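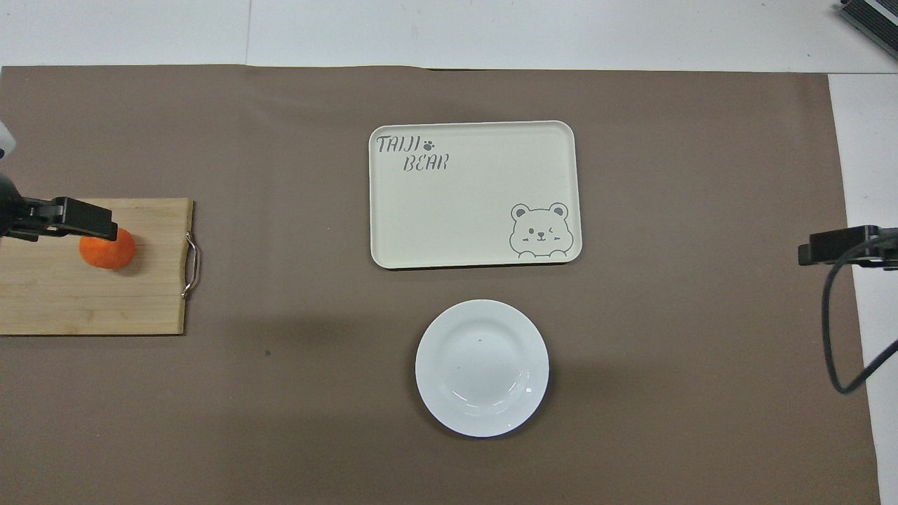
Can a Two-Armed Robot Clear and Set a Kitchen Table?
Final Project Report, Household Automation Stream

Prepared by Dima Daher
Project supervisor: Dr. Muñoz
Lamlow Institute of Technology, School of Engineering

Summary

This report presents the results of a one-semester student project on whether a low-cost two-armed robot can carry out simple kitchen chores at a useful standard. The chores studied were moving a piece of fruit from a cutting board to a plate, moving the plate to a serving tray, and wiping the work surface. The robot completed the fruit task reliably under fixed conditions. Its results fell sharply when the objects were moved, when the lighting changed, or when the two arms had to work together. The report finds that the system is not yet suitable for unsupervised use in a home, and recommends further work on grip sensing and on recovery after a failed attempt.

1. Background

Household chores are often described as easy work. For a machine they are difficult, as no two kitchens are arranged in the same way and the objects in them differ in shape, weight and finish. A factory robot usually meets the same part in the same position throughout a shift. A kitchen robot may meet a mandarin in the morning and a wet glass in the afternoon.

The School has offered a project in this area for several years. Earlier groups worked with a single arm and with foam blocks. This year's project was the first to use two arms and ordinary kitchenware. The question set by the supervisor was a practical one: which parts of a short kitchen routine can be handed to a machine now, and which cannot?

2. Equipment and Setting

Work was carried out at a tabletop station in the Garlow Building. The table was covered with a brown-grey mat, which reduced glare from the white top and kept light objects from sliding. Two arms, each with a black gripper, were mounted on opposite sides. The control software was Simo, a teaching package maintained within the School.

The objects were chosen to give a range of difficulty. They included a wooden cutting board with a metal handle, a cream tray with a raised rim, a round white ceramic plate, and citrus fruit of different sizes. The plate was retained after early testing in spite of its glossy surface, as most homes have one like it.

3. Method

The robot was taught by demonstration. An operator guided both arms through each task while the station recorded the camera view and the position of each joint. A total of 500 demonstrations were collected and used for training. Short pauses and clumsy movements were left in. Recordings in which an object left the table were removed.

The trained system was then tested without an operator. Each attempt began with the objects in place and ended when the task was complete, when 80 seconds had passed, or when the supervisor or the author pressed the stop button. An attempt was counted as successful only if the object came to rest in the correct place and nothing else had been knocked out of position.

Three conditions were used. In the first, the objects were placed as they had been during teaching. In the second, they were moved a hand's width in any direction. In the third, the overhead lights were switched off and the station was lit from the window alone.

4. Results

4.1 Moving the fruit

This was the strongest result. With the objects in their usual places, the robot picked up the fruit and set it on the plate in nearly every attempt. Most failures occurred at the first contact, when one finger touched the fruit before the other and caused it to roll. Smaller fruit rolled more often. On several occasions the robot closed its gripper on nothing and carried out the remainder of the task as though it were holding the fruit.

4.2 Moving the plate

The plate proved much harder. Its rim lay close to the mat, and the fingers were too thick to slide beneath it. The robot succeeded only when one arm pressed on the far edge while the other lifted, a method that had appeared in a small number of the demonstrations. When the plate had been moved, the arms rarely agreed on where to meet it.

4.3 Wiping the surface

The robot could hold a folded cloth and draw it across the mat. It could not judge whether the surface was clean. It wiped the same area each time, whether or not there were crumbs on it, and pushed some crumbs onto the floor.

4.4 Changes in lighting

Window light reduced the success rate on all three tasks. The effect was greatest in late afternoon, when long shadows fell across the table.

5. Discussion

The results suggest that a machine of this kind can take on one narrow chore in a prepared space. A shop or canteen that portions fruit at a fixed counter may find some value in it, provided a worker is nearby. A home offers no such order, and the time spent arranging objects for the robot was greater than the time needed to do the chore by hand.

The author also notes the amount of labour behind each success. Teaching, checking and resetting took up most of the semester.

6. Recommendations

Future groups should fit a simple touch sensor to each finger, so that an empty grip can be detected. Thinner fingertips should be tested on plates and trays. Demonstrations should include mistakes followed by corrections. It is further recommended that teaching sessions be held at different times of day, and that bookings for the station be extended through February to allow for this.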